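Vondov pen-capping fault

The Vondov pen-capping fault was a recurring failure in a two-arm robot cell at the Londoño workshop, first logged in December. During a capping task the two arms stopped responding to each other's position, and one arm kept closing its gripper after the other had already let go. No one was hurt. The fault is named after Vondov, the control software in use at the time.

Background

The cell was built to practice small assembly work with pens and caps. One arm picks up a pen, the other picks up a cap, and the two meet above the table to join them. The caps are light and slide easily on a smooth surface, and a clear cap is hard for a camera to pick out against a pale pattern. The control program therefore looked for the colored clip first and worked out the rest of the cap from its angle.

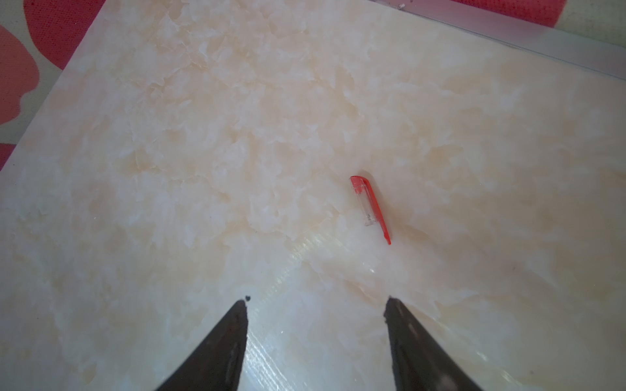

Clear pen cap with a red-orange clip, seen from the gripper.

Each arm had its own controller. The two exchanged position data over a shared link supplied by Ceda, and each was set to stop if it heard nothing from the other for 49 milliseconds. Joining a pen and cap was allowed only when both arms reported a closed grip.

The fault

In the logged cases, one controller restarted in the middle of a task and came back with its last stored position, which was out of date. The other controller accepted this as a live reading. Since data was still arriving, the stop timer never ran out.

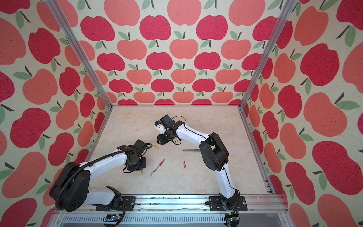
The result was usually a dropped cap or a pen pushed sideways. In 4 cases the grippers touched. One of these bent a fingertip and pulled a cable partly out of its connector, and the cell was shut down for repair the same afternoon. Of 194 capping attempts reviewed afterward, 129 finished normally. Most of the remaining attempts failed for ordinary reasons, such as a poor grip on the cap, and this made the fault harder to find.

Investigation

The review was led by Apostolos Spanos. He first suspected the grippers and had both sets of fingers replaced, with no change. He then ran the arms toward each other at low speed without any pens or caps and restarted one controller by hand. The old position reading showed up on the second try.
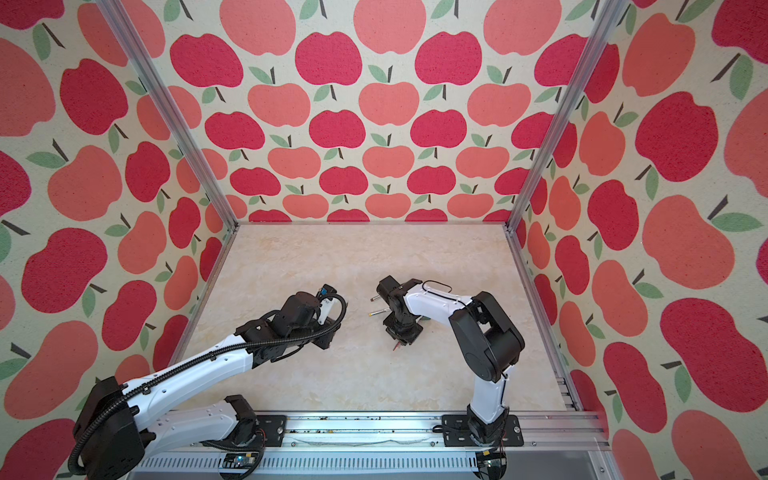

The two arms over the table, with a narrow gap between the grippers.

Spanos found that position messages carried no time stamp. A stored value and a fresh one looked the same to the controller receiving them. His report also noted that the emergency stop cut power to both arms correctly in every test.

Changes

Time stamps were added to all position messages, and any message older than the stop limit is now thrown out. A controller that restarts must hold still until an operator clears it. The Pimau gripper settings were changed as well, lowering the closing force on the barrel of a pen.
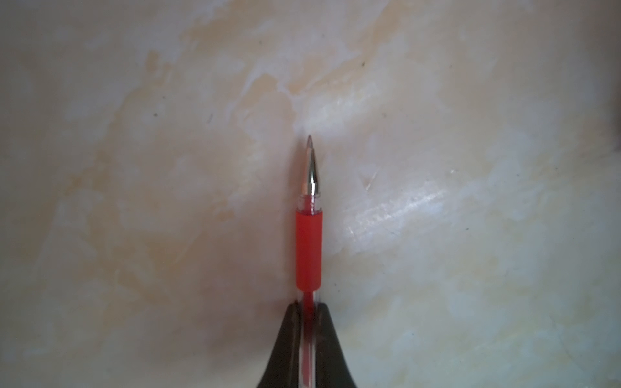 See also

Robot safety
Emergency stop
Collision detection
Watchdog timer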